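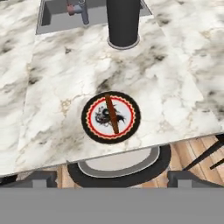
*H. Dellow | Spectator Facilities, Unit 4 handout*

# Sightlines and terrace units in small stands

Read before the drawing session. Bring a calculator and a scale rule. The sheet covers the section through a single-tier stand only. Sightlines in plan, roof columns and the effect of standing rows are left to the next unit.

## 1. Terms

- **Point of focus:** the lowest, nearest point on the playing area that every spectator should be able to see. For most court sports this is taken as the near touchline.
- **Tread (T):** horizontal distance from one row to the next.
- **Rise (N):** vertical distance from one row to the next.
- **D:** horizontal distance from the eye of the person in front to the point of focus.
- **R:** vertical height of that same eye above the point of focus.
- **C:** vertical clearance between the eye of the person in front and the sightline of the person behind.

All six are measured on the section. Keep to one unit of length throughout. Most arithmetic errors in last year's submissions came from mixing meters and millimeters in the same line.

## 2. The formula

C = D (N + R) / (D + T) − R

It comes from similar triangles. Draw the line from the rear eye down to the point of focus, find its height where it passes over the front eye, and subtract R.

A negative C means the sightline passes below the front eye, and the touchline is hidden by the head in front. A small positive C means the spectator has to look between heads or lean. The target value for a project is set in the brief, and the designer should state it on the drawing.

## 3. Worked case: Borkance Hall

Borkance Hall is an indoor court with a single stand on the west side, 551 seats, straight rake. The rise is 220 mm and the tread is 800 mm. The front row sits at court level and the seated eye height is taken as 1.2 m.

First layout, front eye 4 m from the touchline:

| Rows compared | D (m) | R (m) | C (mm) |
|---|---|---|---|
| 1 and 2 | 4.0 | 1.20 | −17 |
| 9 and 10 | 10.4 | 2.96 | −7 |

Second layout, front eye 10 m from the touchline:

| Rows compared | D (m) | R (m) | C (mm) |
|---|---|---|---|
| 1 and 2 | 10.0 | 1.20 | 115 |
| 9 and 10 | 16.4 | 2.96 | 72 |

The rake is identical in both. Moving the stand back changes C from negative to positive, at the cost of floor area and closeness to play. In the second layout C drops toward the back, as it does on any straight rake that starts with a good value. The usual responses are a steeper rise in the upper rows or a faceted profile with two or three changes of angle.

Raising the front row makes R larger and, with D, N and T unchanged, makes C smaller. Students often expect the opposite. The benefit of a raised front row lies in seeing over people and boards at the court edge, and that is a separate check.
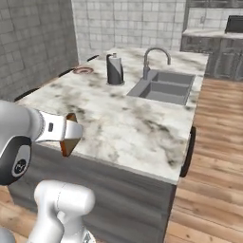
Precast terrace units span between raking beams and sit on bearing pads at each end. The top of the beam is stepped, and each step should be level, but cast steps vary. Where the seat of the unit is out of level, packing is needed. Flat packs correct height only. A tapered shim corrects slope, and its shape is that of the small brown wedge held between the two white gripper fingers: thick at one end, thin at the other. Mark the direction of taper on the setting-out drawing, or it will be left to the erector. Stacked shims should be kept to the number allowed in the specification, and nothing loose should be left under a unit after grouting.

The joint between units is also the main leak path. At Nerkness the concourse runs directly below the seating, so every horizontal joint is sealed and the rear edge of each tread has an upstand. Falls on the tread run forward, away from the joint.

## 4. Checks on the section

1. Confirm the point of focus with the client and label it.
2. Compute C for the first pair of rows, the last pair, and each pair at a change of rake.
3. Check the rise against the stair in the gangway. The gangway step normally divides the row rise equally.
4. Check headroom below the rear rows where a concourse passes under.
5. Show guardrails at the front row and confirm that they do not cross the sightline. 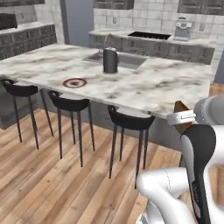 **H. Dellow**
Lecturer, Spectator Facilities

## 5. Exercise for the drawing session

Redraw the Borkance section at 1:50 with the front eye midway between the two layouts. Tabulate C for every pair of rows. Then revise the upper half of the rake so that C in the last pair is no lower than in the first, and give the new overall height of the stand.

Submit one sheet, with the table on the same side as the section. Hand calculations and spreadsheet output are both accepted, provided that D and R are listed for each row.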